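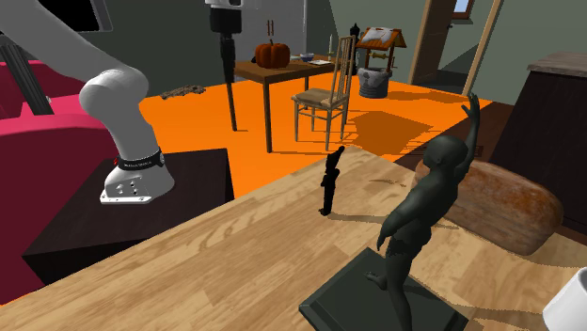 Page 23

Setting up your Skestura room heating control

Section 3: Pairing the thermostat

Fit the wall plate and connect the receiver (Section 2) before you begin. The boiler should be switched on and the receiver light should be steady amber.

1. Slide the thermostat off its wall plate and take out the battery tab.

2. Wait for the word PAIR to show on the display. If the display stays blank, check that both batteries are the right way round.

3. Press and hold the button on the receiver for 9 seconds. The light changes from amber to flashing green.

4. Within 20 seconds, press the centre of the thermostat dial once.

5. When the receiver light stops flashing and stays green, put the thermostat back on its wall plate.

Note: If the light goes back to amber, pairing has timed out. Start again from step 3.

Choosing a position

The thermostat reads the air around it, so a poor position gives poor readings. Keep it away from outside doors, direct sun, lamps and televisions. Do not fit it behind curtains or tall furniture. In an open-plan room, choose the part where people sit in the evening — a thermostat close to the cooker will turn the heating off too early. 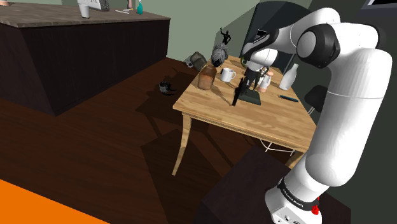

If you use the table stand instead of the wall plate, leave the thermostat in its new position for over an hour before you judge the reading. Moving it from room to room during the day will upset the timed programme.

CAUTION: The receiver is connected to the mains. Do not remove its cover. Wiring must be carried out by a qualified electrician.

Setting the programme

1. Turn the dial until PROG shows, then press it.

2. Choose a day. To use the same times all week, choose ALL.

3. Set the start time and temperature for each period. There are 3 periods a day, and any you don't need can be set to OFF.

4. Press and hold the dial to save.

Sunday is treated as the last day of the week. Holiday mode is explained in Section 4.

Frost protection stays on even when the programme is off. If you turn the boiler off at the wall, frost protection will not work.

Replacement stands and wall plates can be ordered from Kolteo Spares.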